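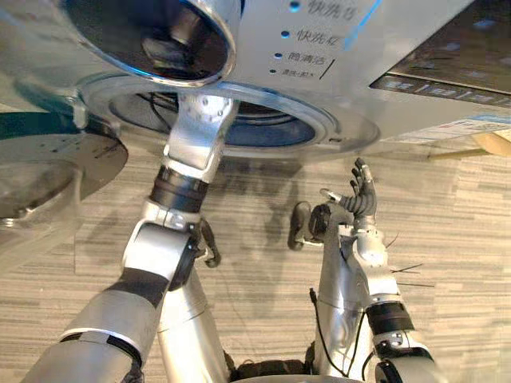
Incidencia 2727 - Ficha de jugador duplicada y goles mal repartidos
Producto: Karkon, gestión de competiciones
Club afectado: Endale
Abierta: Sep 14, 2026
Prioridad: media
Estado: resuelta, con seguimiento en febrero

Descripción del problema

El club Endale comunica que su delantero centro aparece dos veces en el buscador de jugadores. Una ficha recoge las temporadas en el filial y la otra empieza en 2019, cuando debutó con el primer equipo. Los goles de liga se suman en la segunda, pero los de copa se siguen apuntando en la primera. En la tabla de goleadores de la web pública sale con tres tantos menos de los que tiene.

El delegado del club ha intentado corregirlo desde el panel cambiando la fecha de nacimiento de la ficha antigua, que estaba mal. El cambio se guarda, pero las fichas no se juntan.

Pasos para reproducirlo

Entrar en Jugadores y buscar por apellido. Salen dos resultados con la misma foto y distinto número de licencia. Abrir el acta de cualquier partido de copa: el nombre del goleador enlaza con la ficha del filial. Abrir un acta de liga: enlaza con la del primer equipo.

Resultado esperado: una sola ficha con toda la trayectoria y las dos licencias en el historial.

Primera revisión

Se comprueba que la licencia antigua termina en espacio en blanco. El fichero de la federación se importó así y Karkon tomó el espacio como un carácter más. Al llegar la licencia nueva no encontró coincidencia y creó otro jugador.

Se quita el espacio en el entorno de pruebas y se lanza la fusión manual. Falla con el mensaje "conflicto de dorsal". El jugador llevaba el 9 en el filial y el 9 en el primer equipo, y hay un partido en el que estuvo convocado con los dos el mismo día - jugó por la mañana con el filial y fue suplente por la tarde.

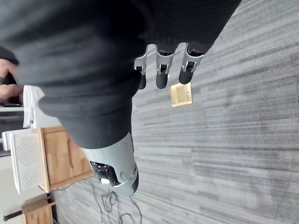 El conflicto se salta marcando las dos convocatorias como válidas en la tabla de alineaciones. La opción no está en el panel del club, hay que hacerlo desde soporte. Con eso la fusión termina, pero los minutos jugados de ese día se cuentan dos veces. Se corrigen a mano: el jugador no entró en el partido de la tarde y le corresponden cero minutos.

Queda pendiente averiguar si hay más casos. Se pasa una consulta a la base de datos para buscar licencias acabadas en espacio.

Segunda revisión

La consulta devuelve 800 licencias. No todas tienen duplicado; la mayoría son de jugadores que ya no están en activo o que no han cambiado de categoría. Los afectados de verdad son los que subieron del filial con licencia nueva. Se prepara un proceso que limpia el espacio en todas y deja una lista de fusiones propuestas para que cada club las confirme.

Se ejecuta primero en pruebas con los datos de la liga Skistard, que tiene pocos equipos. La clasificación no cambia. La tabla de goleadores cambia en un puesto, y el cambio coincide con las actas. Los porteros no se ven afectados porque los goles encajados van por equipo. 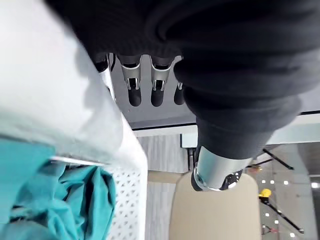
¿Se pierden las tarjetas y las sanciones al fusionar dos fichas?

Las tarjetas pasan todas a la ficha que se conserva, cada una con su competición. Las de liga y las de copa siguen contando por separado, así que ningún jugador queda sancionado por la fusión. Conviene revisar el ciclo de amarillas antes de la siguiente convocatoria si el jugador estaba cerca del límite.

Aplicación en producción

El proceso se lanza de madrugada, sin partidos abiertos. Termina sin errores. Las fichas del delantero de Endale quedan unidas y la de 2019 pasa a ser la principal. La tabla pública tarda en actualizarse por la caché; se vacía a mano y ya muestra los tres goles que faltaban.

El enlace antiguo a la ficha del filial redirige a la nueva. La aplicación móvil Prulilura, que lee los datos de Karkon, guardaba el identificador viejo y enseñaba la ficha vacía. Se les avisa y se les envía la lista de identificadores retirados.

Se pide al club que confirme.

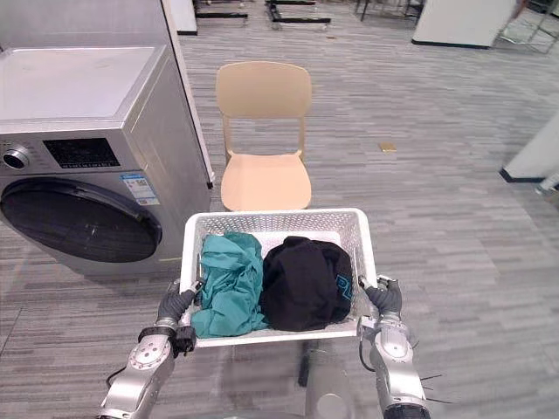 Kirsty Mahuika: Revisado desde el club. Los goles están bien y el historial también. Falta una cosa: en el acta de la primera eliminatoria de copa sigue saliendo con el escudo del filial. En el resto de actas sale el nuestro. No corre prisa, pero la prensa local copia de ahí.

Respuesta de soporte: el escudo se guarda en el acta cuando el árbitro la cierra y la fusión no lo toca. Se ha reabierto el acta, se ha cambiado el equipo del jugador y se ha vuelto a cerrar. El resultado y las firmas no varían.

Se cierra la incidencia. En febrero, con el siguiente fichero de licencias de la federación, se volverá a pasar la consulta de espacios antes de importar.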